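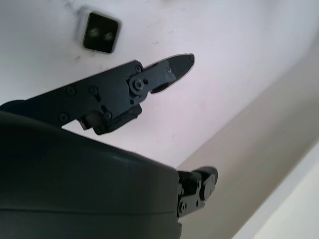 The Table Problem: Clearing and Packing a Shared Work Surface

Project report, Tremwood Hall workshop group
Friederike Harms, Szymon Szewczyk, Brijesh Bisht
Supervisor: Joyce Swai
Submitted 2026-03-17

Background

The workshop room at Tremwood has one white table that everybody wants and a long shelf that everybody ignores. The shelf was bought so that things would not live on the table. Things live on the table. When our group was asked to pick a storage problem within walking distance, we did not have to walk very far.

The booking sheet says a group gets the table in whatever state the previous group left it, and must leave it "as found." Read literally, this rule preserves clutter forever. Szymon pointed this out in our first meeting and was told by Joyce Swai that it was not a loophole. We rewrote the rule as part of the project. The new wording is in the appendix, and is longer, and so far has been read by the people who wrote it.

What we set out to do

We wanted a routine for clearing the table that a tired person would still follow. Our earlier attempt last July was a color-coded chart with arrows, laminated, and hung by the door. It was used mainly to rest mugs on once it fell down. This time we agreed that anything needing a chart had already failed.

The routine had to cover product boxes that are kept because the item might be returned, loose tools, and whatever is left when both of those are gone. The last group is larger than you would think and consists to a surprising degree of clips.

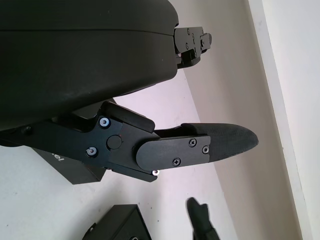 Method

We ran the routine at the end of each session over two terms. Whoever had the table last did the clearing and another of us stood by with a notebook, not helping. Not helping was the hardest part. Brijesh broke protocol in the first week by picking up a screwdriver and his notes for that session were thrown out.

The steps were as follows. Boxes go first, with their lids shut, to the shelf. Tools go next into the drawer unit, which is a Jurnwood and sticks. Anything without a home goes into a tray marked UNDECIDED. The surface gets wiped last, in the direction away from the wall, so the specks end up on the floor where they become a different group's project.

We bought a pack of 300 labels made by Suten for the shelf and the drawers. We used very few of them. The rest are in the UNDECIDED tray.

Findings: boxes

The product boxes caused more argument than anything else on the table. They are dark, fairly handsome, and have a picture of the contents printed on them, so people treat them as if they were the contents. The one with SENSE in teal letters was moved to the shelf, moved back, and moved to the shelf again in the course of a single afternoon, by people who each believed they were finishing the job.

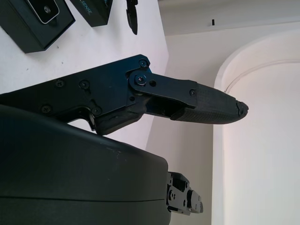
Friederike's view was that a box should be flattened the day its contents come out. Szymon's view was that the flattened box is always the one you need. We tried both. Flattening saved shelf space and caused bad feeling, and the compromise was to keep boxes whole until the return period ends, with the end date penciled on the underside where it does not spoil the look of the thing. A pencil now hangs on a string by the shelf. It is the second pencil.

Findings: tools

Tools went back to the drawers more reliably than we expected, so long as the drawer was already open. When the drawer was shut, they were set down along the far edge of the table, against the wall, in what one user called "a sort of queue." Angus Tapsell, who had the slot after ours, suggested leaving the top drawer open for the whole session. We did, and the queue got shorter. Brijesh got a bruise on the hip, which we record as a cost.

The drawer that sticks was rubbed with a candle end. It still sticks, but smells nicer.

Findings: the wipe

White was a brave choice for a work surface. It shows every speck, and small dark bits turn up on it again very soon after it has been cleaned.

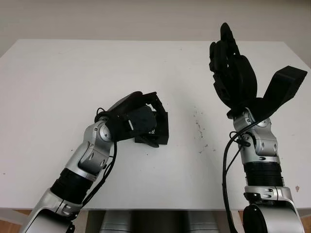
We came to see this as useful. A brown table would have let us think the job was done. On the white one, a person could tell at a glance whether the last group had bothered, and after a few weeks groups began leaving remarks for one another on the booking sheet, most of them civil.

A damp cloth did better than dry paper, which pushed things about. The cloth needs somewhere to hang. We had not planned for this, and for most of the second term it lived on the table.

Limitations

We only studied one room and mostly ourselves. People clear up differently with somebody standing by holding a notebook, and Szymon in particular became very thorough when watched. We also lost some records when the notebook was put away correctly in the drawer and could not be found.

Recommendations

Keep the boxes-first order. Leave the top drawer open and warn people about it. Put a hook for the cloth on the end of the shelf. Empty the UNDECIDED tray at the end of each term, with Joyce Swai present, since she has offered and is not sentimental about clips.

The appendix has the reworded booking rule and the session notes, apart from Brijesh's first week.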